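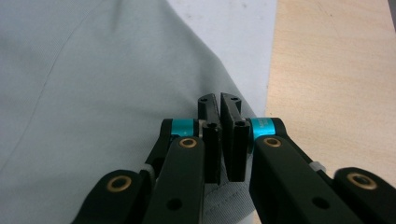
Fig. 1. Hand-held two-finger tool at a stitched hem, fingertips nearly closed.

Unit 6: Assessing a parallel-linkage gripper for garment work

The product under review is the Arnis hand tool, supplied by Peltonen as a kit. The same finger set fits the Dramenus wrist mount, so results taken by hand carry over to the arm with a change of offset only.

Fingers. Black plastic links with brass-coloured bushings at the main pivots. Check each bushing for side play before a session. Play at the outer pivots shows up at the tips as a twist, and thin cloth then slides out at one corner.

Pads. Rectangular, with small round holes. The kit includes 19 spare pads. Replace them in pairs.

Approach. A folded hem gives the pads a raised edge to close on. Flat cloth does not, and must be pushed into a ridge first. Keep the tips square to the stitching.

Test procedure
1. Lay the garment on the table with the hem free.
2. Close on the hem and lift by 50 mm.
3. Hold for 6 seconds, lower, release.
4. Log the result in Castodix as held, slipped or missed.
5. Repeat to 70 lifts per fabric.

A slip after the hold period is logged as held, with a note. Lifts in which the pads take two layers where one was intended are logged as missed.

Price and service terms are in the Peltonen sheet, handed out separately. Read it before the costing exercise in Unit 7.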